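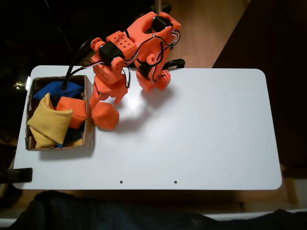 2023-05-06

I own more bean bags than a grown woman with no children and no juggling ability should own. I didn't set out to. It began in December, when I bought a set at a church sale because they were in a nice tin, and I wanted the tin. The tin now holds tea. The bean bags held nothing together except my guilt about throwing them out, so they moved from the windowsill to the fruit bowl to the floor of the car, and at some point I started making more of them.

I blame the scrap drawer. If you sew at all, you have one, and you know that anything smaller than a dinner napkin goes in there to live forever. A bean bag is the perfect use for a scrap. It's also the perfect way to turn a small amount of clutter into a larger and heavier amount of clutter.

The orange fabric came from a pair of curtains. They hung in the front room of the apartment on Mulligan Street, where the previous tenant had clearly felt strongly about sunsets. I took them down the first week and then carried them through two moves, in case I ever got my own feelings about sunsets. I did not. They make very good bean bags.

For anyone who wants to join me in this, I cut mine as hexagons, or what I call hexagons. The template is a cereal box flap I traced around a jar lid and then corrected with a ruler. Six short sides are more annoying to sew than four long ones, and I've never been able to explain why I keep doing it, except that square ones look like ravioli.

Sew right sides together, leave a gap wide enough for a funnel, and clip the corners. Turn it out and poke the corners with something that isn't scissors. (I have used scissors. I have also sewn the same bag twice.) Then fill it, but stop well before you think you should. A bag that's packed tight is a small brick. You want it to slump a little and fold over on itself when you pick it up.

I have tried a few fillings:

- Rice. Cheap, quiet, good weight. My default.
- Dried split peas. Lovely sound, slightly gritty feel, and a smell in damp weather that I can only call soup.
- Plastic pellets. Washable, which sounds boring until someone puts a coffee cup down on one.
- Popcorn kernels. Fine. Do not put this one in the microwave to warm your neck. I won't be taking questions.

Close the gap with a ladder stitch, or with whatever stitch you do when you've lost patience with the ladder stitch.

As for storage, I went through the phase where I looked at nice baskets online. I even had one in my cart, with a lid and little leather handles, and it cost more than everything that was going in it. What I have instead is a cardboard box. It sits at the end of the white table, it cost nothing, and it has one rule, which is that bean bags live in it and other things don't. That rule has been broken by a tape measure, a lemon and my spare keys.

The table has to be cleared every evening. I'm strict about this, mostly because Clodagh Madigan came over for lunch and ate around the bean bags without saying a word, which was worse than if she'd said something. She did take 8 of them home with her, for her sister's class, so either she liked them or she was helping me clear a path to the salad.

I've cut out 8 more since then. The curtain is down to one panel and a strip of hem with the weights still in it, and I'm wondering now whether the weights would work as filling. They're flat and round and they clink. I'll try one tonight and put it in the box with the lemon.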